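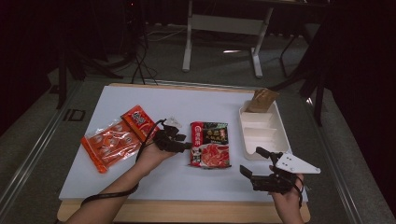 Hand-held grippers over packaged foods and a divided tray

Elonico is a hand-held gripper kit sold in pairs by Janora for recording manual tasks used in robot training. The operator holds one gripper in each hand. Janora claims 165 recordings per shift - a figure no outside group has confirmed. Reviewer Mereana Brunton logged 56 in a trial at Collport and questioned whether sorting food packets says much about harder work. The kit's 2 cables also drew complaints. Janora has not published its test method.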